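Search this site Search

Wikesar planner – pre-run software checklist, CPU insertion cell
Checked by Lauri Kemppainen, September 11, 2025 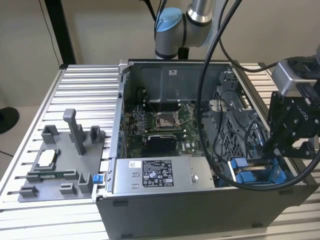
Cell at check: tower on its side, socket open, CPU in the tray holder.

1. Speed cap in the controller matches the config file – OK. Set to 50 mm/s near the case.
2. Collision model loaded – OK. The drive cage is finally its own mesh and the planner routes over it beautifully!
3. Cable keep-out volume – COMMENT. The thick cable loops across the case and the model still has it as a straight line. Widen before any fast moves.
4. Socket pose estimate – OK. 198 of 198 replayed scans converged, my favorite result this month.
5. Tray pose reloaded after restart – OK.
6. Force limit trips in dry run – OK. Stopped cleanly and the log has the full trace.
7. Watchdog timeout – FAIL. Reads 460 ms, should be 63. Old default came back with the April merge. Fixed in config, needs a second reader.

Teresa Ó Dálaigh to recheck 3 and 7. No insertion runs until both are signed.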